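Stilwood

Stilwood is a simulated bedroom used by Norkeo to compare grippers and arm controllers on small objects. It was built by Hsin-yi Hsieh and first run in July.

Setup
Two arms share the room with a low wooden dresser.

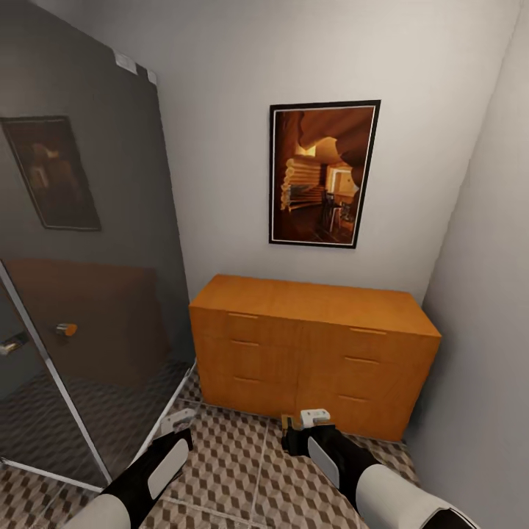

Each controller is given 400 attempts per object – mousetraps included – and is scored on grasp and placement.

Controllers
Foditz plans both arms together. Tsai, by Cyrill Prantl, plans them separately.
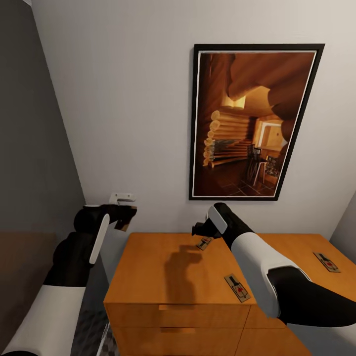 Results
Foditz logged 2,995 valid grasps and Tsai 2,331.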